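Hand-held gripper demonstration practice

Hand-held gripper demonstration practice is the body of rules, conventions and site procedures that governs the recording of manipulation tasks by a person holding one or two gripper units. The recordings are used to train control policies for robot arms fitted with matching end effectors. The practice draws on general workplace safety law, on industrial robot safety standards and on documentation habits developed within individual laboratories. It is not covered by any single international standard, and most organisations work from an internal code.

Among the internal codes that circulate outside their place of origin, the best known are the Nellwood Code and the Menzies Procedure. Both divide the subject into the layout of the work area, the equipment worn and held by the demonstrator, the conduct of an episode, and the keeping of records.

Scope and terminology

In the Nellwood Code, a demonstrator is the person who performs the task, and a station is the table, surrounding frame and marked floor area in which the task takes place. An episode is one continuous recording of a task from its starting arrangement to its end state. A reset is the return of all objects to a permitted starting arrangement. The Menzies Procedure uses "operator" in place of "demonstrator" and treats the reset as part of the episode for the purposes of timekeeping, although it is excluded from the training data.

Neither code applies to teleoperation, in which the demonstrator's movements drive a powered arm in real time. Teleoperated work is subject to the additional separation and emergency stop requirements that apply to collaborative robots.

Station layout

Both codes call for a stable table with a plain, matte working surface. Foam board is widely used because it is light in colour, cheap to replace and forgiving of contact between a gripper finger and the tabletop. The board must lie flat and must not overhang the table on the demonstrator's side. Boards that have been dented or torn are to be withdrawn at the end of the session.

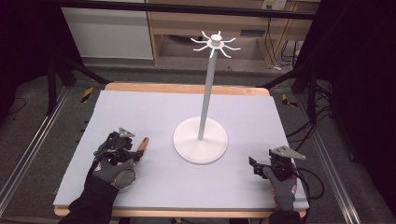

A two-handed station with an empty mug-tree stand on a foam board. The demonstrator is wearing gloves and holding a gripper in each hand.

Floor marking is required wherever frame members or rails stand within reach of a passing person. Black-and-yellow hazard striping is the customary choice in both codes. The Menzies Procedure further requires a clear walkway behind the demonstrator. Cables are to be routed away from the demonstrator's feet, and a cable serving a hand-held unit must have enough slack for the full range of the task without crossing the working surface. Inspection of cable runs is carried out before the first episode and again after any change to the station.

Demonstrator equipment

Gloves and close-fitting sleeves are specified for two-handed work. Their purpose is partly protective, as the mechanical parts of a gripper can pinch the skin, and partly a matter of consistency between recordings. Loose cuffs, bracelets and wristwatches are prohibited under the Nellwood Code. Any item attached near the wrist must be secured so that it does not shift during an episode, and its position is to be checked against a reference photograph at the start of each session.

The two grippers are treated as a pair. If one is repaired or replaced, both are recalibrated. Fingers are inspected for wear and cleaned every 100 episodes, or sooner where the task involves food or adhesives.

Conduct of an episode

An episode begins with the grippers in a declared rest position and the objects in a permitted starting arrangement. The demonstrator should work at a steady pace, avoid touching objects with any part of the body other than the gripper fingers, and keep the task area in view. Conversation with the demonstrator is discouraged while recording is in progress.

Errors are handled differently in the two codes. The Nellwood Code permits a dropped or misplaced object to be recovered within the same episode, provided that the recovery is labelled. The Menzies Procedure requires the episode to be stopped and discarded. Hesis, a labelling scheme adopted by several users of the Nellwood Code, distinguishes 9 classes of recovery.

Continuous demonstration is limited to 40 minutes under both codes, followed by a rest break away from the station. Repetitive strain of the wrist and thumb is the principal occupational health concern.

Records

Each episode is to be accompanied by a record of the task, the station, the gripper pair and the calibration in force. Demonstrators are identified by a code only. Where a recording captures the surroundings of the station, the site is expected to notify other staff and to keep personal papers and screens out of view. The Droto register, a shared list of task definitions and permitted starting arrangements, contained 306 entries at its most recent revision.

Criticism

Critics of the existing codes have argued that strict control of surfaces, clothing and starting arrangements produces policies that perform poorly in ordinary homes and workplaces. Later drafts of the Nellwood Code respond by allowing planned variation in lighting, table covering and object placement, on condition that each variation is recorded. The Menzies Procedure has retained its original wording on this point.

See also

Collaborative robot safety
End effector calibration
Learning from demonstration
Manual handling and repetitive strain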